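4.2 Outdoor trials in open paved areas

The corridor and car park trials in Section 4.1 gave the planner plenty of nearby structure to work with. Open paved areas are harder in a different way. There is a lot of free space, few close landmarks, and the ground looks much the same over long distances. We therefore ran a second set of trials to find out how well the ground segmentation network copes when most of what it sees is plain paving, and how it behaves when the sun is in view of the front camera.

The robot was the same Stoketti base used indoors, with the wide-angle front camera left at its indoor height and tilt. We did not retrain the network for these trials. Its weights came from the Nakstead training set, which contains pavements and footpaths but very few large squares. Exposure was left on automatic. We tried a fixed setting on the first Monday and dropped it, as the shaded stretches came out too dark to label by hand.

Each run began from a marked start point and ended when the robot reached its goal, left the paved area, or was stopped by the operator. We recorded 257 runs in all. Of these, 16 were left out of the analysis because the wheel odometry log was incomplete. The remaining runs were split into two groups by the direction of the sun: those in which the solar disc or its direct glare reached the image, and those in which it did not. The split was made by hand by one author and checked by Tarcísio Bezerra, who had not taken part in the driving. They disagreed on a handful of runs, mostly ones where the sun was behind thin cloud, and these were put in the glare group.

For labelling we drew 2,000 images from the kept runs, at even spacing within each run. Each pixel was marked as drivable, not drivable or unsure. Unsure pixels were ignored in scoring. Steps were always marked as not drivable, including flights going up, and so were lawns. Joints between paving slabs were marked as drivable unless the labeller could see a clear change in height.

We compared three methods. The first is the Chidiac baseline, which works from colour and texture within a single image. The second is our network without the temporal filter. The third is the full method, with the filter running over a window of 30 images. All three received the same input size and the same lens model, and none was given a map.

Without glare, the three methods were close. The baseline tended to break the drivable region along dark slab joints, which made the planner take small detours around marks that were flat. Our network did this far less often, with or without the filter. Kerbs were found reliably by all three where there was a difference in colour between the paving and the ground behind it.

Glare made the differences larger. Figure 6 shows the kind of view that caused most of the trouble.

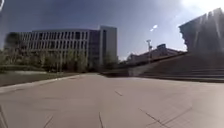 Figure 6. Front camera view across a paved plaza, with sun glare at the upper right and a shadowed flight of steps on the right-hand side.

In views of this type the paving is brighter on one side than on the other, and the treads of the steps show only as faint parallel lines. The baseline often joined steps in deep shadow to the paving in front of them. Our single-image network made the same mistake less often, but its output changed from one image to the next as the robot turned and the glare moved. The full method held the boundary at the foot of the steps more steadily. It had a cost - the boundary lagged slightly during fast turns, and we had to lower the turning speed to keep the lag within the safety margin.

Lens flare was a smaller problem than we had expected. Bright spots above the horizon have no effect on the ground mask. Spots that fall on the paving were sometimes labelled as obstacles, and the temporal filter removed most of them.

The Prolitz costmap settings were kept the same for all three methods, so differences in the driven paths come from the masks alone. Path results are given in Section 4.3.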